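Section 3: Running the Kitchen Demo on Open Day

3.1 Before the doors open

This section covers the simulated kitchen station, the one with two hands and a lot of imaginary marble. The bench arm and its coffee cup are in Section 4. If you have been handed both stations and one afternoon, read this one first and complain later.

You will need the Mridha workstation, the large screen, the Rollero gloves and the visitor log. The workstation takes its time waking up. Switch it on before you hang your coat.

1. Connect the screen to the port marked with green tape. The other port works too, but it shows the operator's desktop, and visitors will read your email.

2. Start Nidix from the desktop icon. Wait for the status line to say READY. Clicking the icon again while you wait gives you two kitchens and no improvement in either.

3. Open the scene called Countertop 3. Countertops 1 and 2 are kept for sentimental reasons and have no working tomato.

4. Put on both gloves and hold your hands flat, palms down, until the tone sounds. This is calibration. It is very boring and you can't skip it.

Note: If the tone doesn't sound, the left glove is loose at the wrist. If the tone sounds and the hands on the screen are pointing at the ceiling, you were waving at somebody. Repeat step 4.

3.2 The demonstration

The task is plain enough. The operator moves food from the plate and the cutting board onto the oval board in the middle, then puts it all back for the next group. It sounds like a chore because it is one. Visitors who have ignored the equivalent task in their own kitchens for years will watch it with their mouths open.

5. Reset the scene with the foot pedal. The oval board should be bare, with the tomato and the round slice on the white plate.

6. Bring both hands in slowly, left hand over toward the light cutting board, right hand over the plate. Hold there while you say hello. 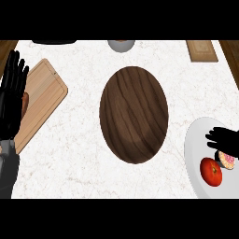
Alina Enache wrote in the log after the March open day that step 6 needs a longer hold than we had been giving it, because people at the back are still finding a place to stand and the first grasp is the part they came for. She also asked for larger gloves.

The hold is now 29 seconds. Use it to explain that the kitchen is a simulation and that the operator's fingers drive the robot's fingers. Somebody will ask whether it can chop. It can't. Say so cheerfully and carry on.

7. Close the right hand around the tomato. Stop when the contact light on the glove turns amber.

8. Lift, travel across, and lower the tomato onto the oval board. Open the hand fully before you raise it.

Caution: Do not squeeze past amber. The tomato will leave the plate at a speed no tomato has earned, and the children will ask you to do it again for the rest of the day.

9. Do the same with the slice. It is harder to grip than the tomato, so save it for groups that look patient.

3.3 Letting visitors try

One visitor at a time, seated, with rings and watches off. Set the force limit to 200 on the Nidix panel before the gloves change hands. The factory setting is 307, and Ternero, who supplied the gloves, recommend it for trained operators. Your visitor was trained by you, just now, in the time it took to find a chair.

10. Run calibration again for every new pair of hands.

11. Let the visitor attempt one item. Two attempts are fine if the line is short.

12. Press the pedal to reset, help the gloves off, and wipe them down.

Note: Adults apologize to the tomato when they drop it. Children don't. Neither group needs correcting.

If the picture freezes, press the pedal once and wait. If it is still frozen, restart Nidix and talk about the weather. Record the fault in the log with the time of day and the step you had reached. "It broke" has been entered several times already and we have learned what we can from it.

3.4 Shutting down

Close the scene before you unplug the gloves. Hang the gloves on their hooks, fingers down, and leave the workstation on until the log has been saved.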